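Small blue alarm clock, battery cover won't stay on

Clocks, Watches & Timers > Repairs and Batteries

pansyporch
Hi all, long time reader. I have one of those little square alarm clocks, powder blue with orange numbers, and it loses time like crazy. Almost 20 minutes by Friday if I set it on Monday! It takes one AA. I've changed the battery twice and now the cover feels loose too. Pics attached, including the back with the cover off.
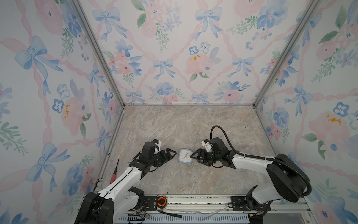
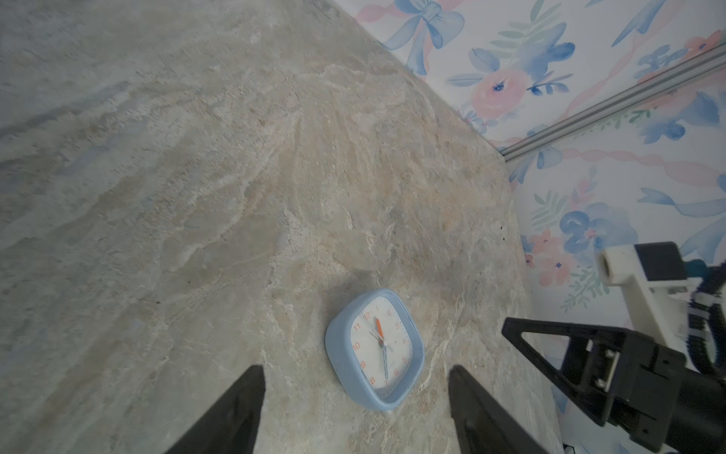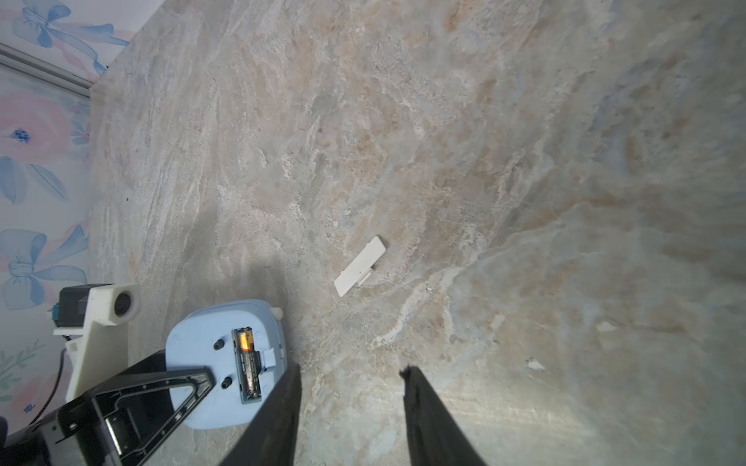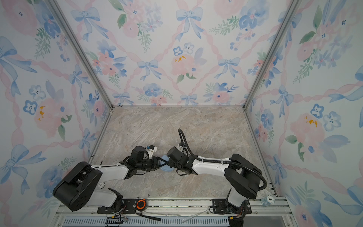

Third one is the battery side, cover lying next to it. Wallpaper in the last one for anybody who likes bows :)

tick_tock_dale
Check the spring contact first. If it's squashed flat the cell barely touches and the clock gets sleepy. Pull it out a little with a small screwdriver and try again.

oldmotel700
Disagree. A weak contact usually makes them stop dead, then start again when you bump the table. Slow and steady like that is a worn movement. I had a Mimix travel clock do the same thing for a year before it quit.

tick_tock_dale
I've had it go both ways. Bending a spring is free, a movement isn't.

pansyporch
OK I'll try the spring tonight. What about the cover? It has that little latch tab, and I'm scared of snapping it.

marblecake
Don't force it! Slide a sliver of paper under the tab side so it fits snugger. Also, I love that wavy minute hand. And is that wallpaper from Zarndale? I've been hunting for blue bows for my daughter's room and all I find is stripes.

pansyporch
No idea on the brand, sorry, there's nothing printed on the leftover roll. I can measure the repeat if that helps?

marblecake
Yes please!!

oldmotel700
Can we stay on clocks. What battery are you using? Rechargeables run at a lower voltage and some cheap movements hate that.

pansyporch
Um. Both of the ones I tried were rechargeable.

oldmotel700
Put a plain alkaline in it and leave the spring alone for now.

tick_tock_dale
Or do both, it's 3 minutes of work. Set it against your phone at 9 p.m. and look again the next night.

pansyporch
Will do, alkaline first and then the spring if it's still slow. I'll post the repeat for marblecake when I find my tape measure.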